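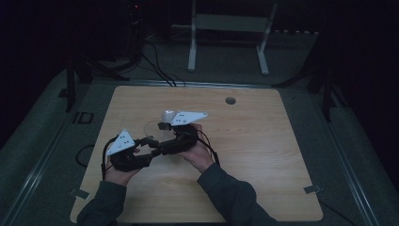 浅色木桌面上方，一双手握着一件黑色手持夹具。

斯科沃夫（Skovov）镇工具借用站1月4日在索布恰克街（Sobczak）的新址恢复营业。借用站原先设在斯凯夫洛（Skevlow）码头旁的旧售票厅，去年秋末因房屋租约到期停止对外服务，停业期间只接受归还，不办理新的借用。

新址是一家已经迁走的地毯商店，使用面积114平方米，分为前后两间。前间设柜台和货架，后间摆放工作台，供居民现场修理、打磨和组装物品。原售票厅没有供人坐下干活的地方，借用人只能把工具带回家使用，大件家具的修理常常要在楼道或院子里进行，邻里之间为此有过不少投诉。

借用站负责人瓦尔特·阿布雷乌（Valter Abreu）介绍，站内目前登记在册的工具有600件，以木工和管道类为主，也有一部分园艺工具和缝纫设备。去年全年共办理借用3715次，借出次数最多的是冲击钻，其次是折叠梯和地毯清洗机。地毯清洗机在节日前后往往要排队，借用站打算今年再添一台。

“冬天来借东西的人不比夏天少，”阿布雷乌说，“窗缝漏风、水管接头渗水、暖气片要放气，都赶在这几个月。园艺工具现在倒是都在架子上。”

借用手续与过去基本相同。年满十八周岁的本镇居民凭身份证件和一份近期的水电账单即可办理借用卡，卡片当场制作。旧卡继续有效，不需要更换，但在旧址办卡时留下的电话号码如有变动，应在第一次到新址借用时更正。手动工具每次可借七天，电动工具每次可借三天，到期前可以续借一次。如果后面已有人预约，则不能续借。

收费方面，手动工具仍然免费。电动工具收取押金，归还时全额退回，钻头、砂纸、锯条等耗材按用量另付。此前有居民询问迁址后是否会提高押金，阿布雷乌表示今年不作调整。逾期归还的处理办法也没有变化，第一次逾期由工作人员电话提醒，同一年内第三次逾期的，借用卡停用一个月。

后间的工作台需要预约，每个时段为两小时，可通过柜台或电话登记。周二和周四晚间另设辅导时段，由有经验的师傅在场答疑，每晚名额20人。首月的辅导内容已经排定，依次为木椅榫头松动的处理、水龙头阀芯更换、裤脚和拉链修补，以及旧木桌面的打磨与上油。参加者可以自带需要修理的物品，体积以一个人能搬进门为限。电视机、微波炉和燃气器具不在修理范围内。

负责木工辅导的凯莉·克斯莱克（Kylie Kerslake）做了多年家具修复。她说，来问椅子的人最多，而多数椅子的毛病出在胶上。“旧胶没有刮干净就往里灌新胶，过一个冬天又松了。先把接头拆开，把旧胶清掉，试装一遍，再上胶夹紧，放到第二天。大家一般舍不得拆。”

她建议准备参加木椅辅导的居民提前在家里看清楚松动的是哪几个接头，用铅笔或胶带做上记号，并把脱落的小木楔一起带来。椅面有软包的，最好先把软包取下。上了胶的椅子要留在后间过夜，第二天中午以后取走，超过一周未取的会收取少量保管费。

关于旧木桌面的打磨，克斯莱克说，贴皮桌面和实木桌面的做法差别很大，贴皮只有薄薄一层，用电动砂光机很容易磨穿。拿不准的人可以看桌板侧边的纹理是否与桌面相连，或者拍一张侧边的照片带来，由她判断。水杯留下的白印多半不必打磨，多数情况下用细钢丝绒蘸少许油顺着木纹轻擦就能淡下去，黑印则要麻烦得多。

新址的搬迁和改造从去年十二月初开始，镇政府承担了地面和电路改造的费用。货架由阿萨诺（Asano）木材行提供板材，按成本价结算。后间的地毯胶残留较多，清除工作比原计划多用了一周，开业日期也因此从节前推迟到了现在。阿布雷乌说，后间的吸尘管道还缺一段弯头，装好之前，台锯和大型砂光机暂时不开放使用，手持砂光机可以在窗边的位置使用，须佩戴口罩。

附近居民对噪声有些担心。索布恰克街这一段的楼上多为住宅，与后间只隔一层楼板。借用站与楼上住户商定，电动工具每天使用到晚上七点为止，晚间辅导时段只做手工作业。后间的天花板已加装一层隔音板，门口张贴了投诉电话。一位住在二楼的住户说，改造期间确实吵，目前还听不出平时会是什么样，打算过几周再看。

街口的停车也有调整。借用站门前原有的两个车位改为限时十五分钟的装卸车位，周一至周六白天有效，其他时间照旧。搬运梯子和地毯清洗机的居民可以在此临时停放，超时由镇停车管理处处理。乘公共汽车前往的，在面包房一站下车后步行即到。原斯凯夫洛码头站附近的指示牌尚未拆除，镇政府表示本月内会更换。

旧址的归还箱保留到1月底，只收手动工具，每天早晨由工作人员清空一次。电动工具和梯子一律送到新址柜台归还，不要放在归还箱旁边。停业期间到期的工具不算逾期，但应在开业后两周内归还。据借用站统计，仍在外面的主要是扳手组套和两把长柄修枝剪，工作人员已逐一打过电话。

借用站同时接受工具捐赠。手动工具只要没有裂纹、松柄，一般都可以收，生了浅锈的也可以。电动工具须能正常通电，电线外皮完好，收下后先经检测再上架。化学品、油漆、旧电池和没有防护罩的切割机不收，这几类物品请送镇垃圾分类点。捐赠人如果希望在工具不再使用时取回，应在登记时注明。

开放时间为周二至周五上午十点至晚上七点，周六上午九点至下午两点，周日和周一休息。周二、周四后间延长至晚上九点，前间柜台仍在七点关闭，当晚需要借工具带走的，请在七点之前办理。

首月辅导时段的登记已经开始，木椅和水龙头两项剩余名额不多，缝补一项还有空位。二月的内容将在本月下旬张贴在柜台旁，居民可以在意见簿上写下希望增加的项目。目前写得较多的是自行车刹车调整和磨刀，其中磨刀需要另添一台水冷磨石机，能否安排要等设备到位后再定。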